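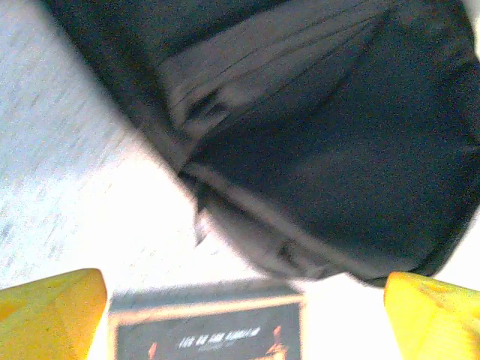 A black fabric bag with a gray band.

The ferry to Vernesden left at 6:40 in the morning and Bongani Matlala was on it with his daughter, his mother-in-law and the dog. The dog was called Fusex. The previous owner had picked the name and the dog would not answer to anything else.

It was February and the upper deck was closed. They sat inside by the snack counter. His mother-in-law had brought boiled eggs in a bread bag and she peeled them over a napkin while the boat was still tied up.

"We could have waited an hour to eat," Bongani said.

"You could have," she said.

His daughter wanted to know how deep the water was. He told her he didn't know, so she asked the man at the counter, who said 287 feet at the deepest part. She wrote it on her hand.

The trip had been planned as a surprise for his wife, who was already on the island. She had gone over three days before to help her sister pack up the old house on Lacerda Street, and she thought the rest of them were at home. The idea was to walk in, carry some boxes, and then all go to the beach at Grollus, where they had spent their first vacation with the dog.

Halfway across, the wind picked up. Fusex lay down on Bongani's shoes and put his nose under the bench. A cup rolled off a table and went the length of the cabin, and a boy chased it. His mother-in-law stopped eating eggs.

"Look at the shore," Bongani told her.

"Which one?"

There was fog on both sides. He told her to look at the dog instead, and she did, until the engines slowed.

The house was 23 steps up from the road. His daughter went first with the leash. The front door was propped open with a paint can and the hall was full of boxes, each one marked in his wife's handwriting. She came out of the kitchen with tape stuck to her sleeve.

"I saw you get off the boat," she said. "I was upstairs doing the curtains."

"Were you surprised?"

"I was when I saw Mom."

Her sister made coffee in a saucepan, all the mugs being packed but one. They passed the one around. By noon the van was loaded and they drove out to Grollus with the heater on and the dog across three laps.

The beach was gray and it smelled of weed. Fusex stood at the edge of the water and barked at it, then walked in up to his chest and stayed there. His daughter took off her boots.

"Five minutes," Bongani said, and sat down on the stones to unlace his own.

Filed under: Short Stories, Family, Days Out

Contact | Copyright, all stories remain with their authors | Back to top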